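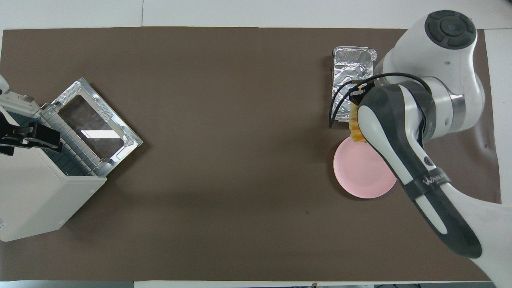 2. Evaluación del kit Usirance en una tarea de cocina

Categoría: Trabajos de estudiantes / Robótica de servicio

Autor: Gonçalo Fonseca
Fecha de entrega: 2021-07-04

El objetivo de esta parte es valorar si el kit de manipulación Usirance, que distribuye la empresa Wiltley, puede servir para las prácticas de nuestro laboratorio. El kit cuesta 2670 euros sin el brazo e incluye el programa de control, los soportes y una guía impresa. No incluye la pinza.

2.1 Montaje

Trabajamos sobre una mesa blanca cubierta con un tapete marrón oscuro. En el lado izquierdo colocamos el horno pequeño, con la puerta abierta, y en el derecho la bandeja de aluminio y el plato rosa. El brazo entra por la derecha, y por eso tapa una parte del plato. En la pinza se lee "WANDA" sobre la banda gris. Los cables negros de la muñeca forman un bucle por encima de la bandeja, y la guía no dice nada sobre cómo sujetarlos – es un punto que el fabricante debería corregir.

2.2 Tarea

La tarea consiste en manipular una tartaleta con el borde ondulado entre los dedos de la pinza. Elegimos este objeto porque la masa se rompe con facilidad y obliga a regular bien la fuerza. Hicimos 29 repeticiones en dos sesiones. Para regular el cierre usamos el módulo Virex, que viene en el kit y se configura desde un menú bastante claro.

2.3 Observaciones

La instalación fue más rápida de lo que yo esperaba. La traducción de la guía, en cambio, tiene errores, y el capítulo de calibración tuve que leerlo en inglés. El superficie mate del tapete me pareció una buena elección, aunque las paredes brillantes de la bandeja complican el ajuste de la cámara.

Comparado con el kit Savchuk, que el laboratorio compró en diciembre, Usirance tiene menos funciones pero se aprende antes. Para un curso de introducción yo lo recomendaría, con la condición de que Wiltley entregue la guía revisada. Los valores de fuerza de cada repetición están en el anexo 2.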